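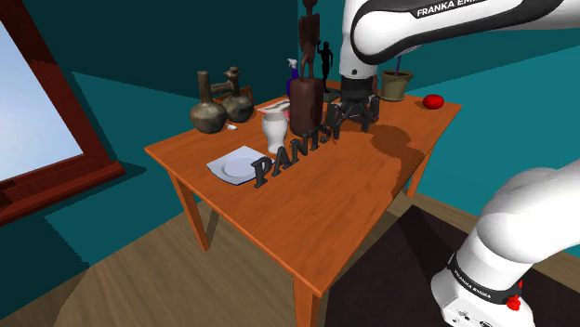
I've spent most of June on the part of Petik that decides what the arm is allowed to bump into, and I finally have something to show for it! The old planner wrapped everything on the table in a plain box, which was fine for a tomato or a cup, but wrap one big box around the word PANTS, laid diagonally across the wood like that, and half the tabletop becomes off limits (Rami Khoury picked the word, I just load the scenes). So now each shape gets split into smaller convex chunks before planning starts, and the joined pots with the handle between their necks get the same treatment. I ran 334 simulated scenes overnight. The old version gave up on 190 of them, the new one on 106, and planning takes maybe 2 seconds longer on the really crowded tables. I can live with that for now. Thin stuff is still a pain, flower stems especially, and Roswitha Bühler has a fix half written that I'm dying to try. The branch is up on the Skiretley server if you want to throw your own messy tables at it. Please send me the ones that break!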